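Blog > Workshop > Things I Paid For

We use cookies to remember your preferences and see which posts people give up on halfway through. By continuing to read you agree to this. Manage settings.

The Rusu gripper kit, after a winter of shouting at it

Posted in: Workshop, Robot arms, Reviews nobody commissioned

I should say up front that I paid for this thing with my own money, and that my opinion of it has gone up and down in step with my credit card statement.

The Rusu is a two-finger gripper kit made by Clelow, who are a small outfit and have a website that looks it. You get the black plastic body, the metal links, a bag of fasteners, the motor, a control board and a bracket for a small wrist camera, camera included. It cost me $354 before shipping. Shipping I have chosen to forget. It bolts to most of the hobby and light industrial arms you'd expect, plus mine, which is a second-hand Temham with a slightly arthritic shoulder joint and somebody else's asset sticker on the base.

The reason for all this is that I strip old computers. A local refurbisher sells me dead and nearly dead office workstations by the pallet, I pull what's worth pulling, and the rest goes to the metal recycler. It's dull work and hard on the thumbs. For two years I have been telling anyone who'll stand still that a robot arm could do the boring half of it. My partner eventually said I should either build it or find a new topic for dinner, and so in August I ordered the kit.

Assembly

The manual says assembly takes an hour. Mine took a Thursday evening, and then a second evening which I'm not going to name because it was supposed to be someone's birthday.

The trouble is the links. There are left ones and right ones, and the difference between them is a chamfer you could miss with good eyesight and a lamp. If you swap two, everything goes together beautifully and the fingers close like a man folding a deck chair. I took it apart, put it back together the same wrong way, and took it apart again. Page 7 of the manual has a drawing that would have sorted me out, except it's printed at the size of a postage stamp. I ended up finding the original file on the Clelow site and zooming in until I could see what they meant.

The fasteners are good, I'll give them that. Proper machine screws, a couple of spares of each, and a hex key that didn't round off on the first go. The last kit I built came with a hex key made of cheese.

Wiring is one cable for the motor and one for the camera. Both of them want to go through the same gap in the wrist plate, and the gap is just wide enough for one and a bit. I filed it out. If you have a warranty you care about, perhaps don't.

Software

The gripper talks to a program called Stavolar, which is free in the sense that you pay for it in evenings. It runs on Linux without much complaint. On Windows it runs too, and then it stops, and then it tells you it's already running.

Once you're in, though, it's decent. You set the open and closed positions, the grip force on a scale of one to 8 (why eight, I couldn't tell you), and a speed. You can jog the arm from a game controller, record the path and play it back. The camera view sits in one corner of the window and can be dragged larger. I drag it larger every time and it forgets every time.

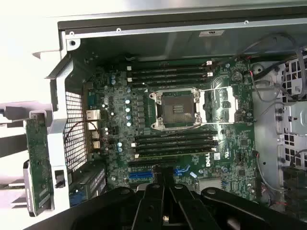
Recording a path is the bit I'd half expected to be rubbish, and it's the bit I've come to like. You drive the arm down to the thing you're after, nudge it about, close the fingers, back out, and Stavolar smooths over the worst of your wobbling. It won't smooth over bad judgement. If you came in at a stupid angle the first time it'll come in at that stupid angle forever, with great confidence.

How it goes on real machines

Memory is the obvious job. The sticks stand up in their slots, they're all the same height, and there's resale value in them, so that's where I started. The fingers on the Rusu are slim enough to get in over a stick without fouling the ones next door, provided the latches have already been thumbed open. I do the latches by hand. I tried for a fortnight to teach the arm to do them and what I taught it was to press firmly on a motherboard.

With the latches open, it lifts a stick cleanly most of the time. When it fails it fails by pulling from one end, so the stick cocks over and jams, and then the motor whines in a tone I can hear from the kitchen. Grip force at five is right. At six you leave marks, and I've a small pile of marked memory that I'm pretending is for testing.

Processors I take out myself, and so should you. The fingers can shove a retention lever sideways if the approach is right, but bare sockets are delicate and I've no wish to explain bent contacts to a buyer. Clelow's promotional video shows a Rusu placing a chip into a socket with soft piano music playing. I'd like to see the takes they didn't use.

Coin cells it loves. I'd assumed they'd be fiddly, but you bump the clip and pinch, and out they come. They do occasionally ping off across the bench, so I've put a towel along the back edge.

Cables are hopeless. Any cable, in any colour. A loose one will find its way between the fingers and the thing you want, and the gripper has no notion that it's holding the wrong object. It closes until it feels resistance and reports success. I've had it lift a bundle of drive wires and present it to me like a cat with a bird.

Big old workstation cases suit it far better than the little ones. With the lid off and the chassis lying flat there's room for the wrist to come down and room to back out again. In the slim office boxes the outer links catch on the chassis walls, and you end up coming in at such a slant that the camera shows you mostly your own gripper. The body of the thing is wide. They say it's compact on the product page, and I suppose it depends what you park it next to.

The camera

It's fine. The picture is sharp enough to see which latch is open and which only thinks it is. It sits close in, so you get a good wide look at the board, and a good wide look at the gripper too, whether you want one or not. Depth is the problem. From the wrist everything looks reachable. I've taken to laying a bench lamp low on one side and watching for the fingers' shadow to meet the fingers, a trick I'd love to claim but got from an old post on the Stavolar forum by one Edvin Solheim, who seems to have answered every question ever asked there and then gone quiet. Wherever you are, Edvin, thank you, and your fix for the homing bug still works.

Support

I emailed Clelow twice. The first time was about the links, and I got a polite reply the next day with a photo of the two parts side by side, which ought to be in the manual. The second time was about the wrist plate, and I was told a revised one was coming. That was a while ago. I've filed mine already, so the moral pressure is low.

Spare fingers are sold in pairs and they're not expensive. I've gone through one pair, entirely my own doing. (It was the press-firmly-on-a-motherboard fortnight.) The replacement took ten minutes including finding my glasses.

Is it faster than me?

No. Goodness, no. I can clear the memory out of a tower while the arm is still deciding to be in the right postcode. What it does do is keep going while I'm at the other bench with a screwdriver in a power supply, and at the end of the afternoon my thumbs still bend. If you run a proper shop with 500 machines a week coming through the door, you don't want this, you want something with a sales rep. If you've got a pallet in the garage and a high tolerance for whining motors, it's a decent buy.

Things I'd change: bigger drawings in the manual, a wider hole in the wrist plate, the left and right links moulded in different colours, and some way for Stavolar to remember how big I like the camera window. None of that seems hard from where I'm sitting, though where I'm sitting is in a garage, writing a review instead of sweeping it.

I've ordered the soft fingertip set to see if they'll let me run a six on the memory without chewing it. They're on back order. I'll write something when they turn up, and in the meantime if anyone has managed to get the Rusu to open a latch without supervision, the comments are below and I'm prepared to be jealous.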